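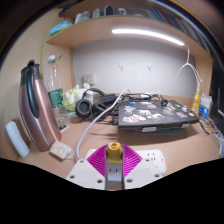 Stestside Hand-Held Gripper
For recording manipulation demonstrations without a robot in the room

Price: $900 per unit, fingers fitted
Spare finger pair: $149
Lead time: ask. It changes.

We sell this to people who want to teach an arm a task by doing the task themselves. You hold the gripper, the camera on it looks past the fingers, and you pick things up where they already are. Whatever policy you train later gets to see a desk with cables and bottles on it instead of a cleared lab table.

That is the pitch, and we would like you to be suspicious of it. We were. A recording made by hand tells you what a person managed. A person's wrist bends in ways your arm may not, and a person corrects a bad grasp before noticing it was bad. We have watched buyers collect 2,000 demonstrations in a month and then find their arm couldn't reach half of the poses. Check your reach limits first. Record five demonstrations, replay them, and only then clear the calendar.

Fingers

Two ribbed, flexible fingers in magenta, mounted on white plates with three screws each. They bend around an object and so forgive a sloppy approach. Good for round parts and bottle caps. We would not buy them for thin cards or flat paper, whatever the other catalogs say about soft fingers. If your arm will carry hard parallel jaws, don't record with these and hope.

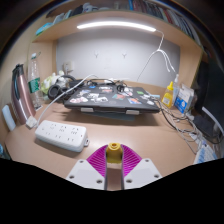 Lorna Lacson wrote to us after her first Monday with the unit and said that remote control had been slower but left her with joint angles she could trust, while the hand-held sessions gave her plenty of footage and a tracking problem. She has kept both. We think she's right to, and we don't sell the remote rig, so take that as you like.

Tracking

Position is worked out from the video. It holds up well when there is plenty to look at and badly in front of a blank wall. Fast turns will lose it. Expect to throw away some recordings, and be wary of any vendor who says you won't - us included.

In the box

Gripper with fingers fitted
Camera mount (camera sold separately)
Hex key
Printed calibration sheet

Not in the box: training code, a pretrained model, or any promise about success rates. Returns are accepted in March and every other month, provided the finger ribs aren't torn.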